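Notes 4: demos by hand vs by remote

Two ways to show the arm a task. By hand (kinesthetic): you hold the wrist and push the arm thru the motion, joints log themselves. By remote (teleop): you drive from the desk and watch the camera view. Same task both ways for lab 2, picking items out of the bin.

By hand is quicker to learn. Problem: your own arm ends up in the camera view, and the policy never sees that at run time. Remote keeps you out of it but you lose feel, so people push down too hard on the floor of the bin. Go slow near the walls.
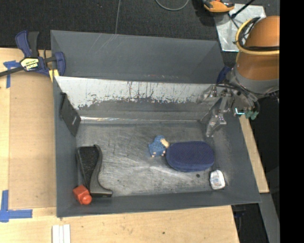
Galcombe Robotics Teaching Lab, Dept. of Mechanical Engineering

Five items in the bin, gripper over the right end. Red one is tucked in the front left corner, hardest grasp of the lot, fingers need room on both sides. White one near the front right is easier but still close to the wall. Check the clamp on the back left before you start, if the bin shifts the demo is no good.

What to log per demo: joint angles, gripper open/close, camera, operator initials. Failed grasps too, dont delete them, tag them.

How many? Last year's set had 131 by hand, 200 by remote. Jibrin's group wants 1,000 by April, we will see. Each pair does 3 practice runs first, not saved.

Reading: Iwasaki handout, section on pauses. Long pauses in a demo teach the arm to pause. Trim the start and end, leave the midle alone.

Questions to Somtochukwu Jibrin, not the front desk.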